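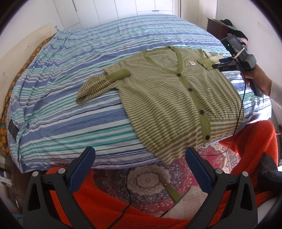
Folding lessons for robots, now by the box: Lodico starts taking bookings for its handheld kit

Posted 29th November

A bit of news for those of you who keep asking me when there'll be something you can hire for this sort of work without signing your life away. Lodico has opened bookings for its handheld gripper kit, and it's going out as a rental first, with sales to follow in January if the rental side goes well. I've had a set at my place for a while now, so this is part news and part what I think of it.

For anyone new to the blog, the idea is that a person does the chore with a gripper in each hand, and the recordings get used to train a robot arm to do the same chore. You don't need the arm at home. You need two grippers, a bed or a table, and a lot of clothes you don't mind folding over and over (I have now folded my stripy cardigan more times than I've worn it).

The Lodico box comes in three versions. The small one is a pair of grippers with cables and a carry bag, and it's $122 a week. The middle one adds spare finger pads, a second set of cables and somebody on the phone during business hours, and that's $259 a week. The big one is $426 a week and includes the labelling, so you send your recordings off to them and get them back trimmed and sorted. Freight is extra on all three, which I grumbled about, and the bond comes back once they've checked the gear over.

I asked Napaporn Somboon at Lodico who they think is going to book it. She told me they were expecting universities and have mostly been hearing from small outfits, two or three people working out of a spare room, who want to test one idea and then send everything back. "We had a price list written for labs and we tore it up in the second week," she said. The weekly rate is a result of that. There was going to be a six-month minimum and I'm very glad there isn't!

Now, how is it to use? Pretty good, with some gripes.

The fingers are the best bit. I've tried pads on other kits that slid straight off a knit, and you end up pinching harder and harder until you've got a handful of jumper and no fold. With these I can take a cuff, lift it and lay it across the chest without dragging the whole garment along for the ride. Cardigans are still a pain – the two fronts want to go their separate ways the minute you pick up a sleeve – but that's cardigans for you. Do the buttons up first. I didn't for my first lot and had to bin nearly all of it.

Thin things are harder. Tea towels and pillowcases on top of a doona are a nightmare, as the fingers grab both layers and up it all comes. I moved those over to the kitchen table and had a much better time. If you're only going to do towels, don't bother with a bed at all.

My main complaint is the cables. I know why they're there and I know the cordless ones cost a fortune, but I've stepped on mine, knelt on mine and once walked off to answer the door still attached. Napaporn says longer leads are coming as an option and that people in small rooms have asked for shorter ones, so they're doing both. I'd like a clip on the sleeve as well, please, if anyone there is reading.

The other thing is your wrists. The grippers feel like nothing for the first ten minutes. After an hour of sleeves they feel like a pair of frying pans. I've settled on short goes with a cup of tea in between, and my folding is neater for it too. The booklet does mention breaks, but it's on the second last page, after the warranty, and I reckon it should be on the front.

The software is fine. It's called Sesska, it starts when you tell it to, and it saves when you tell it to. I had one afternoon where it wouldn't pick up my left gripper, and the fix was to unplug everything and plug the left one in first. Samran Boonyarit on the support line knew that straight off, so I'm guessing I wasn't the first to ring. He also talked me through naming my sessions properly, something I should have done from the start and now get to go back and fix.

How does it stack up against the Noiphan kit I wrote about last winter? Noiphan's grippers are lighter, no question, and if you've got small hands you might prefer them. But they only rent by the quarter, and when a pad wore through on mine I waited ages for the new one. With Lodico's middle box the spares are already in the bag. I'd take the heavier gripper and the spares.

Would I pay for the big box? Probably not for myself. I quite like trimming my own recordings with the radio on. If you're doing this for work and your time costs somebody money, it might add up differently, and a reader of this blog, Achilleas Mitsotakis-Vlachou, wrote to say he's booked it for exactly that reason. He's promised to let me know how the labelling comes back and I'll put his notes up when I have them.

Bookings are through the Lodico website, and the form is short. You'll need to say what kind of chore you're planning, as they set the fingers up for cloth or for hard things like cups before it ships. You can change them over yourself with the little screwdriver, but it's fiddly and I dropped a screw in the carpet the first time. First boxes are going out now, and they tell me there's a bit of a wait on the middle one.

I've got mine for another fortnight and I'm planning to try socks next, so if there's anything you'd like me to have a go at before it goes back, leave it in the comments. Fitted sheets have already been suggested and the answer is no.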